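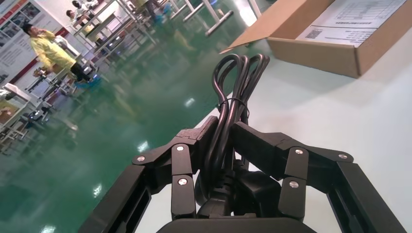
Lợi Vi asked me on the way in whether any of this is ever going to fold her laundry, and said she'd take a yes or a no and skip the talk. So, Lợi, no. Not this year. You can stay for the snacks.

OK, hi everybody. (Wait for the door.) My title on the schedule is "Can It Do the Chores Yet" and I wrote that in June, when I was in a better mood about it.

Start with the cord. A power cord, bundled up, with a twist tie or some kind of wrap pinching the loops, and the plug down between the fingers. If you gave that to a nine-year-old and said put it in the box, you'd get it in the box. Ask the room: what's hard about it? Let them answer. Somebody will say "it's floppy" and they're right, but black cord in black fingers is also a pain. I had to look twice to see where one stops and the other starts, and I have eyes.

Then the box. Cardboard, flap hanging open, sheet of paper lying on top of whatever's in there. So now where does the cord go? On the paper? Under it? You and I would lift the sheet without thinking, drop the cord, lay the sheet back. That's three jobs and we call it one. Say that slowly, it's kind of the whole talk.

My own numbers. I did this on my bench at home with the Jitodeck arm, the older one, before I sold it to Edileuza. 483 tries at picking up a cord and putting it in a bin. 333 went in. Pause, because people clap here and they shouldn't! 144 were drops or misses, mostly loops snagging on a finger on the way out. The last few I threw out of the count because I bumped the table. If your dishwasher lost that many forks you'd be on the phone.

Let me say what I think works today, shop floor first:
Moving the same part from the same spot to the same other spot. Yes, been fine for ages.
Sorting rigid stuff of different shapes. Pretty good, getting better fast.
Packing a kit with a cord, a bag of screws and a manual in it. Sometimes. Slow.
Untangling. Please don't ask me about untangling.

And at home:
Vacuuming, sure, if you pick up your socks first.
Loading a dishwasher, I've seen it done, I wouldn't hand over my grandmother's plates.
Laundry – see Lợi.

Tell the McIntyre story here if there's time. Short version: small shop, they wanted a machine to bundle cords for their lamps, spent all spring on it, and ended up changing the cord. Stiffer jacket, light gray, pre-tied by the supplier. The machine loved it. I used to tell this one as a failure and Edileuza Cavalcanti got after me about it, she said changing the part IS the engineering, and I've come around, mostly. At home you can't do it though. I'm not buying gray stiff towels.

Sesby slide. Skip if running long. It's the gripper comparison and the print is tiny, sorry, I'll put it on the Zeselau page with the rest.

Things people always ask:
Would more fingers help? Maybe. I'd take better touch before more fingers. When I grab a plug in a dark drawer I know it's a plug from the corners.
Is it all just more practice? Some of it, a lot of it even, I was a doubter and I'm less of one now. But I'd want to see it on a cord it hasn't met, in a box with the flap in the way.
When? I said 3 years the last time I gave this talk. I'm going to say 3 years again and you can all write it down.

Drink water. Then the demo with the extension cord, and REMEMBER to unplug it first this time.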